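Kokavside Laundry Set – README

Version 2, updated 22nd July

What this is

Recordings of two-armed robots attempting the part of laundry that comes before folding: getting clothes out of a basket and onto a table, or off a table and into a basket. Folding has its own repository, Clornum, and its own long list of open issues.

There are 200 episodes. Each folder holds the wrist video, joint positions, gripper state and a one-line task note. The notes were typed at the end of long days and are spelled accordingly.

Can it do my laundry?

No. It can do some of your laundry, slowly, if you stand nearby. A policy trained on the March release would pick up a single towel with real confidence. Give it a heap and it took hold of whatever was on top, plus anything that happened to be attached. Sleeves remain a matter of luck.

Known problems

Dark cloth against dark grippers is hard to segment – use the joint data.
Episodes marked "success" mean the cloth ended up where the note says. Neatness was not scored.
Socks are under-represented. They are also under-represented in most drawers.

Splits

Train, validation and test are divided by session, so the same heap should not turn up in two of them. If you find one that does, open an issue.
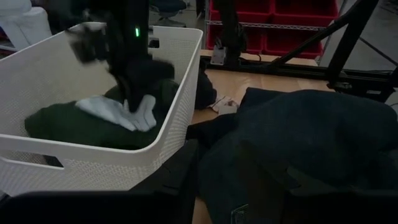
Category: basket, mixed garments

A pale cloth lies over a dark green garment in the basket, with a gripper finger down on the pale one. The big dark pile beside the basket looks like denim, and denim is where most of our 3 baseline models give up. Heavy fabric drags its neighbors along, and the models have no opinion on when to let go.

Related

Cendside – same tasks, one arm, more patience required
Hajdu – the labeling tool, needed only if you want to redo our notes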